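Braswood Packing Forum > Shop Floor > Anyone else getting the two-arm cells?

benchrat48
Posted 1 August 2019
Wondholm started putting these in at our plant in February. Two arms per table, small parts work. Management says no jobs go away, we just "move up to cell tending." So far tending means setting out parts and standing there. Same pay, and the piece bonus is gone. This is the work we're supposed to be impressed by.
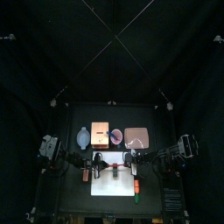

Two arms, one red bar, one green block

pameck_nights
What did they quote you for output? Our sheet said 3768 pieces a week per cell. Our best week was 1670, and that was with a person resetting parts half the shift. They left that person out of the math.

benchrat48
They won't give us a number. I asked at the shift meeting and got a slide about ergonomics.

tapeandglue
I'll disagree some. I did hand placement for years and my wrists are shot. If an arm wants to hold a line beside a row of little blocks all day, it can have my spot.

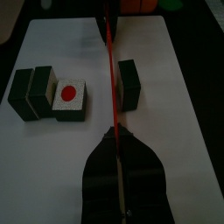
My problem is with the training. We got 2 hours with the Negash manual and then we were "certified." When a cell stops, I still have to go find a tech, and my name goes on the downtime report.

pameck_nights
Same here with the downtime reports. You used to get judged on your own hands. Now you get judged on a machine you aren't allowed to open -- and the tech who is allowed works days.

benchrat48
Sorry about your wrists, I mean that. But they could have rotated us years ago for the price of a schedule. I've been watching the block work and I still don't see what I'm supposed to be learning from it.
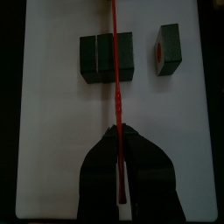 oldline
Ask for the tending job description in writing before you sign anything. We didn't, and cleaning got added to it by the end of the month.

tapeandglue
Cleaning was already ours. Get the bonus in writing first.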